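Hedegaard table-setting project: progress report to Cademside
Prepared by Hrefna Juhl, 18th March

Summary

The work is on schedule apart from the planner, which is two weeks behind. The perception module has been released to the team, the recording tools are stable and the first full set of demonstrations has been collected and checked. Spending is in line with the plan. We are asking for one change to the milestones, set out under Planner.

Recording tools

Most of the effort this period went into Kakach, the program that lines up the camera streams with the gripper data. The earlier version let the two clocks drift apart during long sessions, and an episode that looked fine at the start could be well out by the end. Asger Lykkegaard rewrote the time stamping so that every stream is matched against one clock at the moment of capture. The worst offset we now see is up to 30 milliseconds, which the training code can cope with.

Kakach also refuses to save an episode if a stream stops part way through. Before this change, such episodes were saved and had to be found by hand. Operators get a message on the screen and repeat the episode straight away.

The set now holds 1,898 episodes that have passed the checks. Rejected episodes are kept in a separate folder with the reason for rejection, and Preben Hallgrímsson goes through them when the rules are changed.

Perception

The module finds the items on the table and gives each one a position and a heading. Plates and trays are handled well. Cutlery is harder. A fork on a plain board is found reliably, but a fork on a striped mat is sometimes given the wrong heading, with the tines and the handle swapped. Ragnheiður Lauritsen has traced this to the cropping step, which cut the ends off long thin objects before they reached the heading estimate. The fix is in the development branch and will go into the next release once the regression tests have been run on the full set.

Printed trays caused a smaller problem. The module treated drawings and lettering as separate objects lying on the tray. We now merge anything that shares the tray's surface height, and the false detections have stopped in our test recordings.

Planner

The planner takes the item positions and decides the order of moves. It works in simulation for layouts with a tray, a plate and one piece of cutlery. It does not yet deal properly with overlap, such as a plate resting partly on a mat that has to be straightened. At present it tries to move the mat first and stops with an error when the path is blocked.

Preben has started on a version that checks what rests on what before it sets the order. We would like to move the planner milestone to the end of May so that this can be included. The other milestones would stay where they are, and no extra money is needed.

Control

The low-level controller has been moved to the Sillesix software library. Gripper opening and closing are now set by target width, in the same units as the recordings, so the old conversion table has been dropped. Two faults in the stop routine were found during the move and have been corrected.
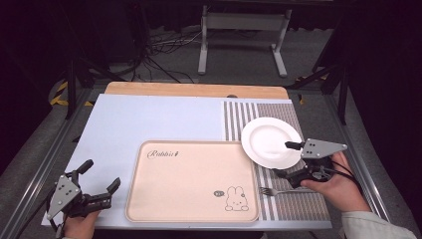
Can the planner be trained on episodes where both grippers move at once?

Each gripper is recorded as its own track with a shared time stamp, so episodes of that kind can be used as they stand. The planner currently reads them as two ordered lists of moves and adds a wait wherever both tracks need the same item.

Next period

Release the cutlery fix and rerun the perception tests.
Finish the overlap check in the planner and test it in simulation.
Write the user guide for Kakach. Trudy Donnelly has agreed to review the draft.

The cost table and the list of software versions are sent separately.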